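Kematden Home Forum > Kitchen and Surfaces > White tabletops that yellow

Sticky topic – 8 replies

meesuk_fan
Joined 2019 | Posts: 96
Posted June 17, 2020

I'm shopping for a white table for the back room and the store wants me to buy the Stimeo protection plan with it. They say any white top goes yellow in a few years unless you put their coating on twice a year. Is that true or is it a sales line? The table is $897 before the plan, so I'm already grumpy.

orathai_s
Moderator

Sales line, mostly. White paint and cheap white coatings do yellow, and sun makes it worse. But ask them what the top is made of first. If they can't tell you, I don't see how they can tell you what it needs.

gluepot
Posts: 1990

I'd go further. I've read the Stimeo leaflet front to back and there isn't one test in it. "Helps maintain brightness." Helps how? Compared to what? A damp cloth helps maintain brightness. 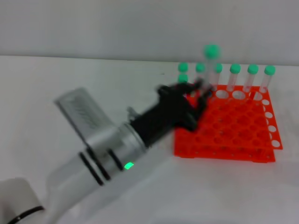

Does a white tabletop need a special cleaner?
Dish soap and water will handle nearly everything, as long as you wipe the soap off afterward and dry the top.

The one thing I'd keep off it is the scrubbing kind of cleaner with grit in it. You get tiny scratches, the dirt sits in the scratches, and then people say the table has yellowed.

backporch_lou

Disagree with gluepot on this. We had a white desk by a south window and it went the color of old piano keys, scratches or no scratches. The part under the printer stayed white. You can't tell me that was grit.

gluepot

Fine, that's sunlight, and I never said sunlight was harmless. My question is whether a bottle of Stimeo would have stopped it. Did you try it?

backporch_lou

No. I bought a curtain.

orathai_s
Moderator

My uncle Sombat Petchrat refinished furniture for a living and he'd say the curtain was money well spent. He also thought most clear coats sold for home use were yellower than whatever they went over. I can't prove that, but I've seen a couple of his "before" pieces and I believe him.

vavum_owner

I'll be the odd one out. I use the Vavum polish on my white kitchen table and it looks great. Stains wipe right off. I don't care if there's a test or not, I have eyes.

gluepot

Do you have a second table you didn't polish? Otherwise you know that you own a clean table. Could be the polish, could be that you're wiping it down more often now that you spent money on it.

vavum_owner

Wow, ok. I'm still going to use it.

meesuk_fan

Update. I called the store and asked what the top is made of, like orathai_s said. The guy put me on hold and came back with "it's a premium surface." I asked again and he offered me the plan at half price. I asked if the plan covers yellowing and he said it covers "accidental staining only" – so the thing he was scaring me with isn't even in it!

orathai_s
Moderator

Get that in writing if you still want the table. And see if they'll let you bring a sample chip home. Put it in your sunniest window with half of it under foil and look at it again in October. It won't tell you everything but it beats the leaflet.

backporch_lou

Seconding the foil. Tape the edges down or light gets under it.

meesuk_fan

They do have chips, I'm picking one up tomorrow. No plan for now. Does it matter if the window has a screen on it?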